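Do hand demos in the simulator carry over at all?
Posted by Katalin Sárközi

I steer a robot hand through moving a can from a placemat to a basket, all in simulation. 152 demos so far. The trained policy still closes its fingers too early. Do I just record more?

Zoltán Antal
More demos is what everyone says. I doubt it. I recorded 308 and mine got worse -- half of them had me hesitating above the can, and it learned to hesitate.

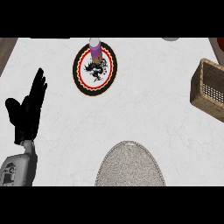

Throw out the slow ones and retrain before you record anything new. And check the lag on your glove. Driltari says theirs has none, which I don't believe.

Elżbieta Bednarek
works fine for me with 1030, maybe your thumb is mapped wrong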